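Questions People Keep Asking Us About Teaching the Arm

Rurkside Shared Workshop > Help pages > Teaching by demonstration

This page exists because the sign-up sheet has a comments column, and people use it. If your question isn't covered, write it in the comments column. You see how this works.

Do I need to know how to program?

No. You need to know how to pick up a block. The whole point of teaching by demonstration is that you do the job yourself, through the arm, and the computer keeps a record of every joint angle, every opening and closing of the fingers, and whatever the cameras saw while you did it. Later a model trains on a pile of those records and tries to do the same thing on its own. Programmers are welcome too, but they tend to want to fix the software between episodes, and we would like them not to.

What's the difference between hand guiding and remote control?

In hand guiding you take hold of the arm itself, press the release button, and push it through the task like a reluctant shopping cart. In remote control you sit at the desk and move a small controller arm, and the big arm copies you. We call the second one teleop, which sounds more glamorous than it feels after lunch.

Hand guiding is easier to learn. The trouble is that your own hands and sleeves end up in the recording, and the model has no way of knowing that your elbow is not part of the job. We use it for teaching single positions and for getting new people over their fear of the thing. Anything that counts toward the dataset is done by remote control.

What will I be doing on my first visit?

Blocks. Everybody starts on blocks. You bring the gripper down so the block is between the fingers, close, lift, move, set it down, open, and back away. People who arrived hoping to teach the arm to fold shirts find this a little beneath them for the first ten minutes, and then they knock one over.

How do I know when to close the fingers?

Later than you think. The most common beginner's habit is to start closing on the way down, which works fine for a human hand and badly for a gripper with stiff ideas about where it is. Come down open, stop, check that you have a gap on both sides of the block, then close. If one finger is much nearer than the other, shift sideways first. Otherwise the near finger shoves the block across the table until it meets the far one, and the model will faithfully learn to shove. 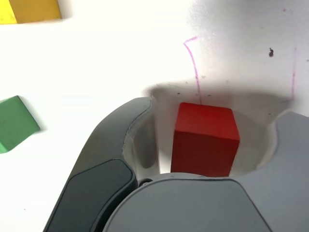
Konrad Walczak wrote in the comments column that he disagrees with the full stop before closing. His complaint is that if every demonstrator pauses above the block, the arm learns to pause too, and then sometimes it just stays there, thinking about its life. He would like people to slow down and keep moving.

He has a point, and we argued about it for most of a Thursday. The current rule is a compromise: a short check, no longer than it takes to look left and right, and then commit. If you need to think longer than that, stop the recording, think, and start a new episode. Thinking is not something we can train on.

What is an episode?

One attempt, from the start position to the end position, with the recorder running. Press the left pedal to begin and press it again to finish. The right pedal throws the episode away. People mix up the pedals. We have put tape on them, and people mix up the tape.

How many episodes do you need?

The target for the block task is 500 good ones. The word "good" is doing heavy lifting in that sentence. A visit usually runs to several short sets with a rest between them, and what you record gets reviewed before it goes in with the others.

I made a mess of one. Should I delete it?

Depends on the mess. If you missed the block, backed off, lined up again and got it, keep that one. We like those. A model that has only ever seen perfect grasps has no idea what to do after a bad one, and it will have a bad one.

Throw it away if:

you bumped the table or the arm's base
you reached in with your own hand
you pressed the pedal and then went looking for your glasses
the arm stopped itself and you had to clear a fault
you set the block down in the wrong place on purpose, to see what would happen

The last item was added after a specific incident. King-fai Chiu knows what he did.

Which camera view should I look at while I drive?

Your own eyes first, if you can see the table from the chair. The screen is there so you can check that the job is possible from what the cameras see, because that is all the model is going to get. If you are lining up by leaning out of your seat and peering around the side of the arm, you are using information the robot will never have. It will try to copy you anyway, and it will look foolish, and that will be our fault.

A useful drill is to do one set with the screen only. It is slow and humbling. Your demonstrations improve a good deal afterward.

Can I move the table or tidy up?

Please don't move the table. Don't straighten the cameras either, even if one is obviously crooked. It has been crooked for all the other episodes, and it needs to go on being crooked in the same way. If you think something has been knocked, tell whoever has the desk that day and write it in the log.

Crumbs you may remove. We would sooner you didn't supply them.

The controller arm feels floaty. Is it broken?

Probably not. There is a small delay between your hand and the big arm, and beginners fight it by moving faster, which makes it worse. Move at the speed you'd use to carry a full mug of coffee across a carpet you don't own.

If it feels floaty and also drifts when you let go, that one is broken. Latilell is the name on the controller's startup screen, and the fix is to hold both side buttons for 5 seconds with the controller in its cradle. If it still drifts, leave a note and use the spare.

My gripper is closed on my end and open on the other end. Why?

You opened the session with the trigger squeezed. The software takes whatever you are doing at startup as its idea of open. Park the arm, end the session, take your finger off the trigger, and start again. Squeezing harder does nothing, although almost everyone tries it.

Where should I park the arm between sets?

Raised, clear of the blocks, fingers open, recorder off. There is a park command in the menu and it goes slowly, so give it a moment before you stand up. Check the fingers with your eyes before you leave the chair. The icon on the screen tells you what the software believes, and the software is an optimist.
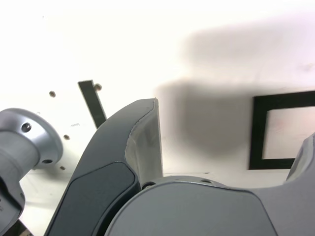 Rurkside, December

Winter changes to this page. The desk now opens at 5 in the afternoon on weekdays, and the last set has to start 2 hours after that. The room gets dark early at this time of year, so put the overhead lights on before your first episode and leave them on, even if there is still a perfectly nice bit of sun coming in. Half a set in daylight and half under the lamps is a pain to sort out at review.

We have also moved from the Kalinowski recorder to Bomano. The pedals are the same. The file names are longer and the progress bar tells fewer lies. Your old login works, and if it doesn't, the comments column is right there.

Does the robot get better while I'm teaching it?

No, and this disappoints people. Nothing is learned while you sit there. The arm on your last episode is precisely as ignorant as it was on your first. Training happens afterward on another machine, and then we bring the result back and try it on the table. If you'd like to watch a trial run, tick the box on the sign-up sheet. Bring patience and something to read.

Should everyone do the task the same way?

The same order of steps, yes. Always approach from above, always back straight up after letting go. Beyond that, a bit of variety helps. Start the block in different spots and turn it to different angles. What hurts is two demonstrators with two different plans, for example one who goes around the left of the other blocks and one who goes around the right. The model may split the difference and go through the middle.

What if it does something alarming?

Red button, to the right of the keyboard. Press it. You will not be in trouble, you will not hurt the arm, and you won't have to fill in a form beyond one line in the log. After that, keep your hands off the table until the desk has reset it.

Can I bring my kid?

To watch, yes. To drive, from age twelve, with you in the next chair. They are usually better at it than you are, and they will mention this in the car.

Do I get my name on anything?

There is a list of demonstrators in the notes that go with the dataset. You can be on it by name, by initials, or not at all. Pick one on the sheet. If you leave it blank we'll use initials, and if your handwriting is like most of the handwriting on that sheet — well, we'll use something.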